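January, 4:10 pm, bench notes

Second tower from the Jemal pile is open (tag 473). Cooler's off and I've flipped the socket lever up, but I'm leaving the processor where it is till Tanner Robichaud finds me a proper tray. RAM stays in for now too. I do love these blue caddies, no hunting for tiny screws! Drive goes in the Amero bin for wiping, and somebody please write the tag number on it this time (I spent 29 minutes matching drives yesterday, never again). Still to pull: optical drive, power supply, then the board.
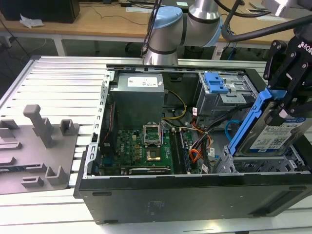 Tower 473, side panel off, hard drive coming out in its caddy.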